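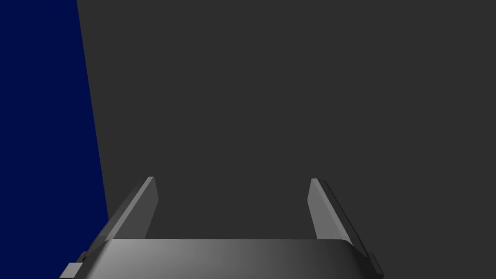 MILMONT, October. The Wike Center for Trade Policy released a paper calling for simpler rules of origin on imported machine parts. Small firms often can't tell which duty applies when a part is made in one country and finished in another. The same part can fall under 2 different sets of paperwork depending on where its final assembly took place. The paper draws on replies from 68 importers.
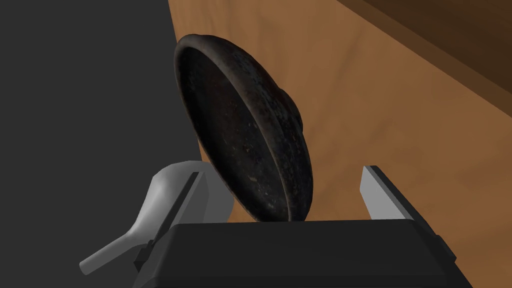 Skunora said in a written comment that it supports a single form but wants a longer phase-in, as its suppliers would need time to change their records.

The Center also proposes that shipments valued under $3,000 be exempt from origin certificates.
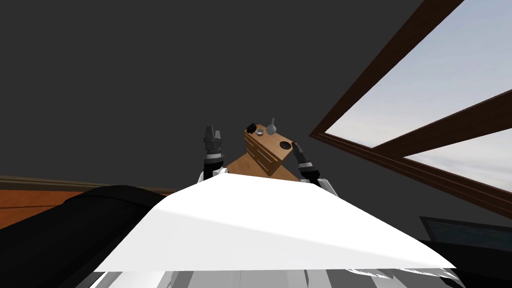 Larger shipments would still need a certificate, filed once a year. The 43-page paper is available from the Center's Vudon office.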